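工单:导入商品表后部分条码扫不出来
产品:Skilance 进销存(门店版)
模块:商品资料 / 全量导入
提交人:Zahira Ismail
门店:Covcombe 店
优先级:高(收银受影响)
状态:已解决,保留观察

问题描述(提交人填写)

早上开门前照常导入了供应商 Ngô 给的新商品表,导入页面显示“完成”,没有红字。开门以后收银台扫一部分商品提示“未找到商品”,都是以前一直在卖的,昨天还能扫。手工输入条码也一样。后台商品列表里搜名称搜不到,要把“包含停售”勾上才能看到,状态变成了“停售”。

我们没有人点过停售。收银目前用“临时商品”手工输价格,队伍排得很长,库存也不会扣。请尽快看一下。

附:导入文件一份,收银台报错截图两张,导入日志一份。

处理记录

08:52 一线支持
已收到。请确认三件事:
1. 导入时选的是“全量覆盖”还是“增量更新”。
2. 导入文件是供应商发来的原件,还是在门店电脑上打开并另存过。
3. 扫不出来的商品有没有共同点,例如同一个类别、同一个供应商。

在我们确认之前请不要重新导入,也不要批量恢复停售商品,避免覆盖现场。

09:05 Zahira Ismail
1. 全量覆盖。我们每次都选这个,装系统的时候 Lavby 的人就是这么教的。
2. 打开看过,没有保存。应该是原件。
3. 大部分是零食和调味料,也有几样一次性餐具。供应商不全是 Ngô,这张表是他们帮我们汇总的,别家的货也在里面。

09:11 一线支持
谢谢。已取得导入日志,相关部分如下:

读取文件 开始
编码检测 UTF-8(无 BOM)
分隔符 逗号
解析记录 完成
写入成功 2,883
跳过 1(商品名超出长度限制)
全量比对 完成
标记停售 76
导入结束 状态:完成

按日志,跳过的只有一条,但被标记停售的有 76 条,两个数对不上。请问供应商这次有没有主动下架一批商品?

09:20 Zahira Ismail
问过了,没有下架。Ngô 那边说这次只改了价格和几个名称,条数和上个月一样,近 3,000 条。

09:24 一线支持
先处理收银。请按下面的步骤做临时恢复,不需要重新导入:

商品资料 > 筛选 > 状态“停售” > 停售来源“全量比对” > 停售时间“今天”
核对列表条数是不是 76
全选 > 批量操作 > 恢复在售
收银台 > 右上角菜单 > 立即同步

注意“停售来源”这一项一定要选,不选的话会把你们以前手工停售的商品也一起恢复。恢复后的价格是昨天的旧价,新价等原因查清后再更新。

09:41 Zahira Ismail
条数对,已经恢复。后台能看到了,但是收银台还是扫不出来。二号收银台点了立即同步,进度条停在一半不动。一号还没点。

09:44 一线支持
请不要关闭二号收银台的同步窗口。一号先不要点。
工单转二线。

09:58 二线支持
接手。远程看过 Covcombe 店的服务器和二号收银台,同步没有卡死,在做全量下载。早上的导入改动了商品表的版本号,收银台会把整张表重新拉一遍,包括商品图片。门店网络上行比较慢,两台同时拉会更久,所以请一号等二号完成以后再开始。

如果急着用一号,可以在一号的设置里把“同步商品图片”关掉,再点立即同步。收银不依赖图片,关掉没有影响,晚上关店以后再打开就行。

10:10 Zahira Ismail
二号好了,从头到尾用了 26 分钟。扫了几样早上扫不出来的,都正常。一号按你说的关了图片再同步,很快就完成了,也正常。

早上用“临时商品”卖掉的那些怎么办?小票上只有价格。

10:15 二线支持
临时商品的销售记录会单独列在“报表 > 收银 > 未关联商品”里。每一行可以手工指定商品,指定以后库存会补扣,小票金额不变。如果当时收银员没有在备注里写品名,只能凭价格判断,判断不了的建议不要猜,留到盘点时按盘亏处理。

这件事不急,关店以后做也可以。未关联记录没有过期时间。

10:37 二线支持
原因初步定位。用文本编辑器打开原件(不要用表格软件,表格软件会自动修正显示,看不出问题),在调味料那一段找到一行,商品名字段以半角双引号开头,后面没有配对的引号。大致是这样:

条码,"特惠装 芝麻酱,瓶,……

按 CSV 的规则,字段以双引号开头时,解析程序会一直读到下一个双引号才认为字段结束,中间的逗号和换行都算作字段内容。这张表里下一个双引号出现在后面很远的一行,是一种锡纸盒的规格,用双引号表示英寸。于是从芝麻酱到锡纸盒,整段内容被当成了芝麻酱这一条的商品名。

这条超长的记录被长度检查拦下,日志里就记为“跳过 1”。里面实际包着的行数正好是 76。全量比对时,系统在新表里找不到这些条码,按规则标记停售。

两个数对不上的原因就在这里:跳过数按解析后的记录计,停售数按条码计。

10:45 Zahira Ismail
看懂了。那锡纸盒的英寸符号我们用了很久,以前为什么没事?

10:52 二线支持
锡纸盒那一格的双引号在字段中间,前面是数字,字段本身没有以引号开头,解析程序按普通字符处理,单独出现时不会出错。这次是因为前面多了一个没有闭合的引号,它才变成了“结束符”。如果文件里没有锡纸盒那一行,后果会更严重,后面的商品会一直被吞到文件末尾。

对比了上个月的文件,芝麻酱那一行当时写的是“特惠装芝麻酱”,没有引号。这次改名称时应该是想在“特惠装”两边加引号,只打了左边一个。

11:08 Zahira Ismail
我转给 Ngô 了,他们会改。改好之前我自己能不能先把那个引号删掉再导?价格今天要换的,货架上新价签早上已经插上去一部分了,现在收银是旧价,有顾客问。

11:14 二线支持
可以。步骤:

1. 复制一份原件,在副本上改,原件留着。
2. 用系统自带的文本编辑器打开副本,查找“特惠装 芝麻酱”,删掉前面的双引号。
3. 把锡纸盒规格里的英寸符号改成“寸”或“英寸”。不改也能导,但建议一起改掉。
4. 保存时编码保持 UTF-8,不要换。
5. 导入时选“增量更新”,不要选“全量覆盖”。增量更新只改表里有的商品,不会标记停售。
6. 导入前点“试算”,看“将更新”和“将新增”两个数。“将新增”应该是 0。如果不是 0,先停下来告诉我。

11:33 Zahira Ismail
试算的“将新增”是 1。停下来了。

11:36 二线支持
请点“将新增”旁边的明细,把条码和名称发过来。

11:39 Zahira Ismail
条码是空的,名称也是空的。最后一行。

11:41 二线支持
文件末尾多了一个只有逗号的空行,原件里就有,和今天的问题无关。全量导入会自动忽略空行,增量更新的试算会把它计进去,正式导入时因为没有条码会被丢弃。为了干净,请在副本里删掉最后一行再试算一次。

11:47 Zahira Ismail
现在是 0 了。导入完成,没有跳过。两台收银台都同步了,没有再下载图片。抽查了货架上换过价签的商品,价格对得上。

11:50 二线支持
好。芝麻酱那一条请单独确认一下名称和价格,它是被拦下的那条,也是改动最多的一条。

11:56 Zahira Ismail
名称对,价格对,能扫。

12:20 二线支持
已在测试环境复现:取干净的商品表,在任意一行商品名前加一个半角双引号,导入后结果和 Covcombe 店一致,页面显示“完成”,没有提醒。已按缺陷提交研发,要求如下:

全量导入时,如果解析后的任一字段含有换行符,给出警告并要求确认。
将被标记停售的条数在写入之前显示,超过门店设定的上限时暂停。
“跳过”的记录在结果页显示原始行号,不只写进日志。

研发回复第二项可以先做,设置项放在“商品资料 > 导入设置”,默认关闭。另外两项要改解析部分,时间未定。

12:31 Zahira Ismail
第二项什么时候能用?我们每个月都要导一次。

12:38 二线支持
随 March 的小版本发布,也就是三月份那一版。升级后请手工打开,上限建议设为 10。你们平时每次下架的商品不多,设得低一点不会经常打断。

在那之前,每月导入建议改用增量更新,真正要下架的商品让供应商另列一张表,门店手工停售。麻烦一些,但不会误停。

14:05 Zahira Ismail
下午又发现一件事,不知道是不是同一个问题。被恢复的那批里面,有几样小包装零食在收银台的快捷键页面上不见了。扫码是正常的,但这几样我们习惯按快捷键,小袋的条码印在封口旁边,皱了以后不好扫。

14:13 二线支持
是同一件事的后续。商品被停售时,系统会把它从快捷键页面上移除,恢复在售不会自动放回去。快捷键的布局每天凌晨有备份,可以还原:

收银设置 > 快捷键布局 > 历史版本 > 选今天凌晨的一份 > 预览 > 还原

还原只影响按键位置,不影响价格和库存。两台收银台如果用的是同一套布局,做一次就够了。

14:29 Zahira Ismail
还原了,按键都回来了。有一个键的图片是空白的,键能用。

14:34 二线支持
是不是一号收银台?上午一号关了“同步商品图片”。打开以后会补上。

14:36 Zahira Ismail
是一号。晚上关店再开。

20:47 Zahira Ismail
图片开关打开了,一号同步完成,空白的那个键有图了。未关联商品补了一大半,剩下几笔认不出来,按你说的留到盘点。

没有别的问题了,可以关。

21:02 二线支持
好的。工单改为“已解决”,下一次月度导入之后再自动关闭。如果下次导入仍有异常,直接在本工单下回复,不需要新开。

处理结果摘要

原因:供应商汇总表中一条商品名以未配对的半角双引号开头,解析时吞并了后续多行;全量比对把缺失的条码标记为停售。
影响:Covcombe 店两台收银台从开门到上午十点左右部分商品不能扫码;快捷键布局丢失部分按键。
处理:批量恢复在售,修正文件后增量更新,还原快捷键布局。
遗留:未关联销售记录由门店盘点时处理;导入警告等待研发排期。

相关文章
全量覆盖和增量更新的区别
导入前如何使用试算
收银台同步很慢时的检查顺序
未关联商品的补登
还原快捷键布局
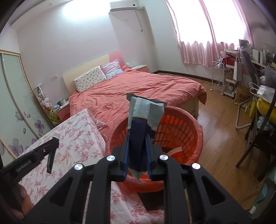 分类:商品资料 > 零食 > 小包装

小袋装商品登记时,条码、名称、规格三项必填。同一品牌有多种口味的,每种口味单独建一条,不要共用条码。用篮子零散陈列的,在“陈列位置”里填篮子的颜色和货架号,例如“橙红色塑料篮”,盘点时按篮清点。名称和规格中请勿使用半角双引号,需要引号时用全角。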